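Farm Business Management - Session 6 handout
Reading a gross margin sheet: the spring-calving herd 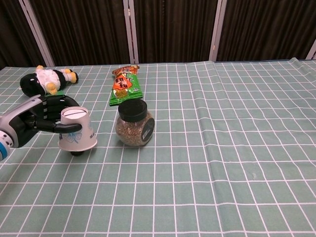
Paper cup and a glass jar with a black screw lid.

Bring this sheet to the practical, along with your notes on fixed costs from January.

1. What goes in
Gross margin is output less variable costs. For a suckler herd, output is calf sales plus the value of calves kept, less herd replacement. Variable costs are feed, forage, vet and medicine, bedding and sundries. Rent, machinery and regular labor stay out - they come in next session.

2. Worked case: Platside
Platside runs 50 cows on permanent grass. All figures are dollars per cow.
Output after replacement: 729
Variable costs: 413
Gross margin: 316
Multiply by 50 for the herd and you get 15,800. Check this against your own working before you go on to part 3.

3. Cows put to the bull or calves sold?
Always write down which one you are dividing by. If 50 cows go to the bull and 40 calves are sold, the same herd margin is 316 per cow but 395 per calf sold. Students mix these up every year, and so do farm reports.

4. For the practical
Work in pairs on the Gukurier accounts. Find the replacement cost first. It is split over two pages, and the cull cow receipts are listed under sundry income. Then redo the Platside sheet with feed up by 40 dollars per cow and calf prices unchanged.

Reading: chapter on enterprise costing in the Ragab workbook, up to the section on store cattle. Leave the sheep tables for now.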